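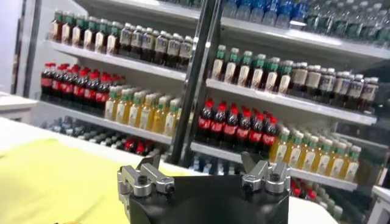

Flaschen kann man doch auch von Hand ins Regal stellen, meinte Marnine, als die Robotik-AG zum ersten Mal um Geld bat. Das Geld kam trotzdem, der Einwand steht seither im Wiki unter »Bekannte Probleme«.

Flatska – Datensatz und Code der Robotik-AG

Stand: 4. Dezember 2020

Inhalt

791 Episoden Greifen und Abstellen von Getränkeflaschen, aufgenommen mit der Kamera am Handgelenk des Arms. Eine Episode dauert rund 40 Sekunden, sofern niemand vergisst, die Aufnahme zu beenden. Episoden mit Überlänge wurden gekürzt, die längste enthielt eine vollständige Diskussion über Pizza.

Ordner

roh/ – Bilder und Gelenkwinkel, unbearbeitet
sauber/ – dasselbe nach dem Skript Clinen
clinen/ – das Skript. Der Name war ein Tippfehler und ist jetzt in zu vielen Pfaden.
wettbewerb/ – Konfiguration für den Schülerwettbewerb im Februar

Start

Python 3.7, dann die Pakete aus requirements.txt. Mit start.py --trocken läuft alles ohne Arm. Bitte zuerst so. Wer die Option weglässt, räumt hinterher auf.

Labels

Beschriftet sind Flaschentyp, Regalebene und Ausgang (gegriffen, verfehlt, umgeworfen). Der Typ wird hauptsächlich an Deckelfarbe und Etikett festgemacht. Grüne Deckel sitzen auf mehr als einer Sorte, der Deckel allein reicht also nicht. Unser erstes Modell sah das anders.

Grenzen

Stark geneigte Ansichten kommen häufig vor, Unschärfe am unteren Regal auch. Glasflaschen fehlen auf Wunsch der Schulleitung. Version 2 der Labels ist mit der ersten nicht kompatibel.

Wettbewerb

Die Abgabe geht an das Team Abu Hammour, Zeitlimit 2000 Sekunden pro Lauf. Die Greifkraft steht in griff.yaml und wird am Wettbewerbstag nicht mehr geändert, auch nicht kurz.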